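Writing > Buildings and Cities > Notes

Two chapters on the covered markets of Bivdale

Last updated: November 13, 2022

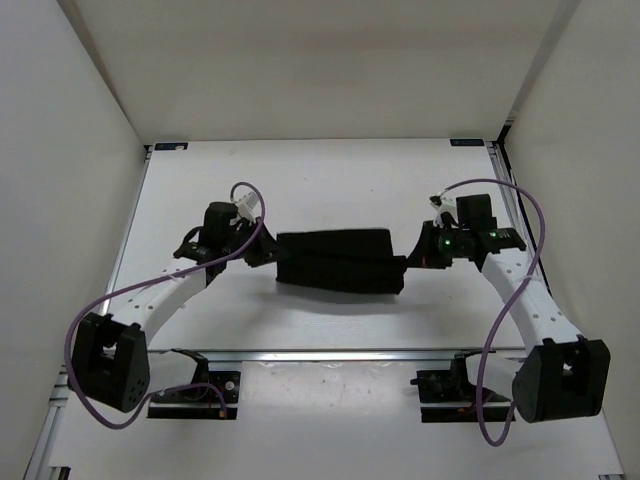
My two chapters for the Bivdale book went off to the publisher in October, and I have had enough time away from them to write down what they cover. The book is a collection on market halls and what happened to them after the wholesale trade left. One chapter is a history of the Turcotte hall from its opening to the last fish auction. The other deals with awnings and temporary roofs, and it was the harder one to write. Cloth leaves very little behind in an archive. A length of fabric held up at both ends is the simplest kind of roof the chapter talks about, and I spent several pages on what changes once you add a third support.

The Turcotte chapter started as a conference paper and still reads a bit like one in the middle section. The hall had 61 stalls when it opened and 24 in its last full year. I had wanted to map every one of them, but the rent books for the years in between are missing, so the chapter has a plan of the first layout, a plan of the last, and a paragraph admitting the gap. One reader of the draft wanted that paragraph moved to a footnote. I left it where it was.

Enikő Kerekes edited the volume and also wrote the introduction. She asked each of us to say plainly who paid for the building we were writing about – the land, the structure and the later repairs as separate items. I found this annoying at first. It took me two extra trips to the county records office, and the repairs turned out to be the interesting part. The stallholders paid for the 10 cast iron columns on the river side themselves, after a long argument with the town over who was responsible for drainage. None of the published histories mention it. I would have missed it too.

The chapters by other people that I have read so far are good. The one on Sekley is about a hall that became a bus station and then a library, with drawings of all three. I liked the drawings more than the text, which spends too long on theories of reuse before it gets to the building. The Selenska chapter is shorter and follows a single family of butchers across the street when their side of the hall was taken down. It has the best photographs in the book.

There was a disagreement about the title. I wanted the word "market" in it and the publisher wanted "city." The publisher won – I don't mind much, but people looking for a book on market halls will have to read the subtitle.

The manuscript came in at 623 pages with the notes, and some of that will have to go. My awning chapter is the likely place to cut, as it has a long section on rope and fixings that only a few people will want. If it does come out I will put it up on this site as a separate piece, with the drawings.

Proofs are due after the new year. I still owe the publisher two picture permissions and a corrected caption for the river side plan, where I had north pointing the wrong way.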